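Against the Welcome Packet

When I joined the Prorneck library, the welcome packet ran to 681 words on parking. Idun Sundqvist, two desks over, has never owned a car and can still recite the bit about permits. We print 400 packets a year – most retire to the same drawer.
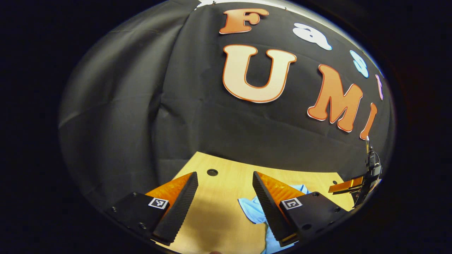 A newcomer wants to know where the bathroom is and whom to avoid before 10 a.m., and no packet has ever covered either. I'd trade all of ours for a few cut-out letters on black cloth. An orange F with a thin white border gets looked at, even by people who came in about parking. Page 2 of the packet can't say as much.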